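3. Setting up the planner in Trider

Okay, the arm is talking to your machine, so now we get it to plan something. I always start from the overhead view.

1. Open the Scene tab and press Refresh.

2. Check the object list. Mine tends to miss the ketchup bottle on its plate until I lower the match score a notch.

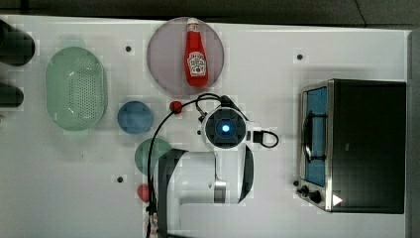
If you get error 403 at this point, your login has expired - sign in again and carry on.

3. Add the side camera and press Merge. The cups next to the gripper need it, as the planner is bad at guessing heights from one view.
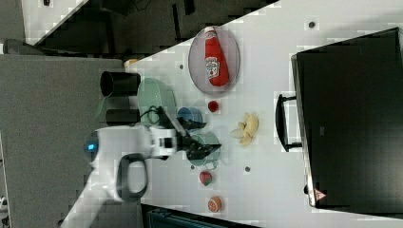

4. Pick a target and hit Preview. I like to run it 3 times and compare the paths.

Caution: keep a hand near the stop button, and set the speed to 2 or lower for a first run.

Note: the cables aren't in the collision model, so watch them yourself!
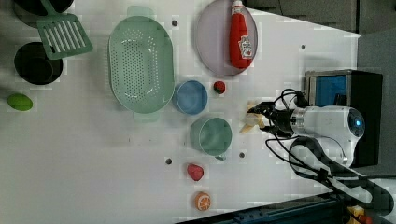 5. Happy with the path? Press Run, then save the plan under a new name.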